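Flono picking kit review: six weeks of sorting odds and ends

I've had the Flono kit bolted up in our Perkomdale workshop since March, and I'm going to try to get all of this down before I have to hand the loan set back.
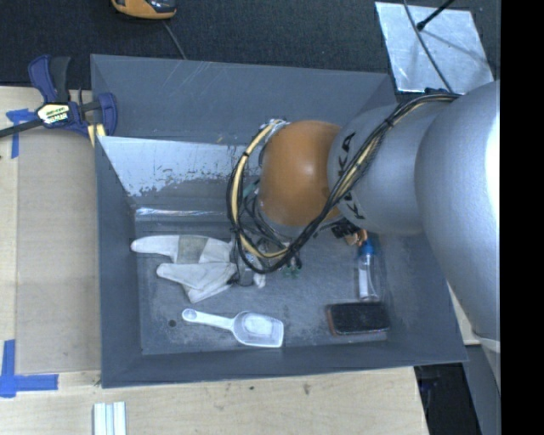 The kit is a two-finger gripper, a wiring loom, a bracket and the Flono software, sold as an add-on for an arm you already own. Ours went onto a KUKA, and Ivan Romaniuk and I had it mounted and talking to the controller in 3 hours, lunch included. The manual is 71 pages and I'd call the first half of it excellent. The back half reads like somebody's notes to themselves, so keep a pencil handy.

What sold me was the mixed bin. Most gear I've tried is happy with boxes and sulks at anything else. We gave this one work gloves, plastic scoops, brushes and little capped bottles, all in together, and left it to choose its own order. Over our longest run it made 1130 picks, and I stopped hovering beside it well before the end!

Gloves were the big surprise. A soft glove never lies the same way twice, and the software goes for a fold or a finger and gets on with it. Scoops are good too, as long as the handle is facing somewhere sensible. Clear bottles are still the weak spot — it finds the cap easily enough, but a bottle tucked hard against a wall can take several goes. Brushes it picks up bristles and all, no fuss.

The translucent fingertips are a lovely bit of design. They give just enough, they swap over by hand, and we've only worn out one pair. A spare set comes in the box.

Now the grumbles. The loom is bulky, and you'll want to think about how the cables loop around the wrist before you tie anything down (we did ours twice). The colour coding in the software doesn't match the printed guide. And the Brorkidmont support desk closes at 3 in the afternoon our time, though Arthur, who answered most of my emails, was patient and knew his stuff.

Clamp your bin down, by the way. Ours wandered on the first morning and every pick after that was slightly off centre.

I've asked for a price on keeping it.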